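Murthy workplace automation recordings: read this before you use them

Version 2, February 24, 2022
Maintained by Kavitha Iyengar

What is in the release

300 recordings were made and 266 are published. The other 34 were withdrawn by the people who made them, and we did not ask why. All of it was collected on the Murthy floor with hand-held grippers, for the Pidov project, which wants a machine to take over table work such as opening boxes and clearing up.

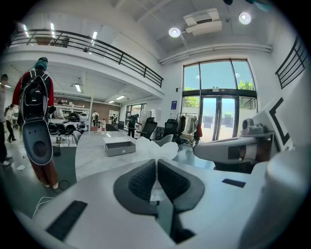
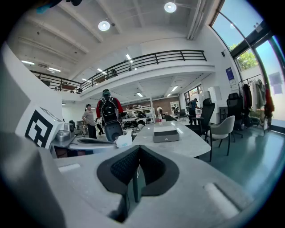
What the project claims

The Pidov proposal says the work will become "lighter and more varied". I have yet to see a figure behind that. So far the tasks have been split into smaller pieces, with more repeats and more charging of batteries. People who used to decide how a job was done now do it the way the task sheet says. Some of them like the change. Two have asked for their old duties back and are waiting for an answer.

Zistico, who will run the trial in August, expect 80 per cent of table jobs to need no person. They have not said which jobs, or who deals with the rest when the machine stops.

Known problems

- Task labels were typed in after the shift and some are plainly wrong.
- Failed attempts were often deleted on the spot. Any success rate worked out from this set will flatter the machine.
- Time spent untangling, restarting and waiting is not logged anywhere. Please don't use the recordings to set work targets.

Permissions

Research use only. Staff can have a recording removed at any time by writing to Zitia, who hold the consent forms. If you keep a copy, check the removal list before each new training run.

Still to do: correct the labels for the drawer tasks, and get the waiting time written down.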